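Drutcombe Community Learning Fund
Second interim report to the Hemomari Trust
Reporting period: to the end of December
Submitted by Dineo Coetzee, Programme Manager, February 2, 2020

1. Summary

The grant supports evening and weekend classes for adults in Drutcombe who left school without formal qualifications. The programme remains on course to meet its main targets. Attendance in the period came to 3,149 learner hours, against a target of 2,000. Recruitment to the numeracy strand has been slower than planned, and the steps taken in response are set out in section 3.

2. Delivery

Six courses ran during the period: two in reading and writing, two in everyday maths, one in basic computing and one in preparing for work. All were taught at the Ichikawa Building, with the exception of the computing course, which moved to the library annexe in the fourth week while the heating was repaired. No sessions were lost as a result of the move.

Irina Mihăilă continued as lead tutor for reading and writing. Her revised workbook was adopted by both groups and will be offered to the other strands in the spring. Nii Abubakari joined the teaching staff to cover the Saturday maths class.
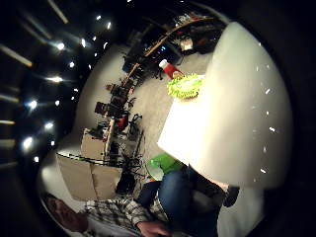 Seated, in plaid shirt and jeans.

3. Matters for the Trust's attention

The Tuesday maths class began with fewer learners than the agreement requires. Discussions with those who had enquired but not enrolled showed that the start time clashed with shift changes at the Cleltero depot. The class will begin an hour later from next term. The depot has agreed to display our timetable in its staff canteen.

The post of learner adviser was vacant until late in the period. Kiyoshi Imai has now been appointed, and individual learning plans that had fallen behind are being brought up to date.

4. Finance

Spending was within budget under all headings. An underspend of £953 on staff costs arose from the adviser vacancy. We ask the Trust's permission to carry this sum forward and to apply it to examination fees. A full statement has been sent separately to Ingegerd Björklund.

5. Next period

Enrolment for the spring courses is open. The first examination entries will be made before Easter, and results will be included in the final report.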